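Search this forum Enter keywords Go

Halvorsen and Gesis border treaty – ratification vote

Posted by mranjbar, 21 November 2019

The treaty text went up on the Gesis foreign ministry site this morning. It settles the river line, gives both sides use of the Jotcombe crossing, and sets up a joint labor office for people who live on one side and work on the other. Both parliaments have to ratify. Halvorsen votes first, in January. Gesis has not set a date.

I'd like to hear from anyone who has read the annexes. The news reports only cover the river.

gbarreto replied

I read Annex B last night from the draft copy. The labor office gets a staff of 43, split between the two capitals, and no budget line after the first year. That is the weak part. If one government changes, the other pays for everything or the office closes.

The river line is the same one the 1000 or so families along the bank have been using anyway. Nothing changes for them except that the maps will agree.

D. Vallejo replied

I don't agree that the budget is the weak part. The weak part is Article 9, which lets either side suspend the crossing "for reasons of public order" with no time limit. Halvorsen used the same wording in the old customs agreement and the crossing stayed shut for most of a winter. Truckers went the long way by Dareo and lost a day each trip.

If Garrido wanted a lasting deal she should have asked for a limit. Thirty days, sixty, anything.

isa_landry replied

Visitación Garrido did ask for a limit. It was in her opening position and she gave it up to get the work permits. You can think that was a bad trade, but she didn't forget it.

The permits matter more than people here admit. My brother-in-law crosses every day and renews his paper every three months, in person, in a line. Under the treaty it's two years. 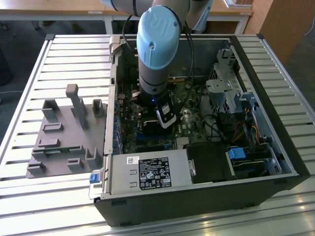

The other thing in Annex B is mutual recognition of trade certificates, and I haven't seen one newspaper mention it. At the moment an electrician or a repair technician certified in Gesis has to sit the whole exam again to work in Halvorsen. The annex lists the trades covered, and the list is old. It has typewriter repair. It has nothing for the newer trades, and those are the kind of jobs both governments say they want at Jotcombe. There is a clause that lets the labor office add trades, so it can be fixed, but only if the office is still funded. So I'm with gbarreto on the budget.

D. Vallejo replied

Fair point on Garrido, I had not seen the opening position. Do you have a link? I still say giving it up was a mistake. A two-year permit is no use when the gate is down.

isa_landry replied

It's in the minutes of the second round, near the end. The scan is poor. I'll look for a better one.

gbarreto replied

On Article 9 – the suspension has to be notified in writing and the other side can call a meeting of ministers. It isn't a limit, but it's more than the old customs agreement had.

D. Vallejo replied

A meeting of ministers is a lunch.

mranjbar replied

Thanks, this is what I was after. Does anyone know how the count looks in Halvorsen? I read that the farm party is split. Their members near the river want it and the ones in the north don't care much either way.

gbarreto replied

Simple majority, so they can lose half the farm party and still pass it. Gesis is harder. The upper house there sent back the last two agreements with changes, and any change means a new vote in Halvorsen.

Landry, is the trades list in the final text the same as in the draft? My copy stops at page 100.

isa_landry replied

Same list, different numbering. It starts on page 104 in the final.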